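This site uses cookies to remember your basket and your delivery region. By continuing to browse you accept their use. Manage preferences

Flarley Play Kitchen Range: Food and Kettle Set

Supplied by Purnov Educational Equipment

The Flarley food and kettle set is intended for nurseries, reception classes, childminders and hospital play areas. It brings together play vegetables and a kettle with an arched handle, and may be used with any play kitchen or simply laid out on a low table. The set has been part of our home corner range for several years and is ordered most often in January, when many settings replace worn items.

What is supplied

Each set contains 24 pieces, including the kettle. The vegetables are made in the strong, plain colours that young children name first: yellow for the corn, orange and green among the others. The corn has raised kernels set in curved rows, so that it can be recognised by touch as well as by sight. Staff working with children who have a visual impairment have asked us to keep this feature, and we have done so in the present version.

The kettle has a glossy white body with a dark grey handle and spout. The handle is thick and passes high over the top, leaving room for a whole hand beneath it. The kettle is for pretend use only and must not be filled with water.

Suitable ages

The set is recommended for children aged 3 and over. Younger children may use the larger pieces under close supervision, at the discretion of the setting. Any piece which has cracked or split should be withdrawn at once. Replacement pieces may be ordered singly by quoting the name of the piece and the year of purchase.

Use in the setting

Manikandan Thevar, who advises Purnov on early years equipment, suggests that the pieces be introduced a few at a time. A kettle and two or three vegetables on a plain, dark surface are easier for a new group to talk about than a full basket. The remaining pieces may be added as the children begin to sort them by colour, set out a meal or run a shop.

The set has also been found useful in speech and language work, where an adult asks for one item by name and the child passes it across. A printed sheet of picture cards is available separately -- please ask for the Plurnley cards when ordering.

Cleaning and storage

Wipe all pieces with a soft cloth and warm soapy water, then dry them thoroughly before they are put away. Do not place any part of the set in a dishwasher, and do not use bleach or scouring powder. Particular attention should be given to the grooves between the kernels of the corn, where paint and modelling dough tend to collect. A soft toothbrush is suitable for this purpose.

The set should be stored away from radiators and direct sunlight. The lidded Nic Aodha storage tub, sold separately, holds one full set and may be stacked.

Ordering and delivery

Orders are accepted from schools, registered settings and private households. Schools may order on account; other customers are asked to pay when the order is placed. Delivery within the mainland is normally made within five working days. Almost 2,000 settings now hold an account with Purnov, and existing account holders need only quote their customer number.

Unused sets may be returned in their original packing within 24 days of delivery. Single replacement pieces cannot be returned once opened -- customers who are unsure which piece they require are advised to contact the office before ordering.

Shared 24 times | 3 comments
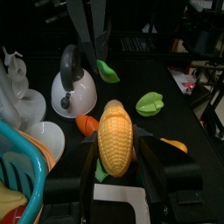
Enquiries about larger orders, including those placed jointly by several schools, should be sent in writing to the Purnov sales office, stating the number of sets required and the delivery address for each. A written quotation will be issued and the price held until the end of the school term.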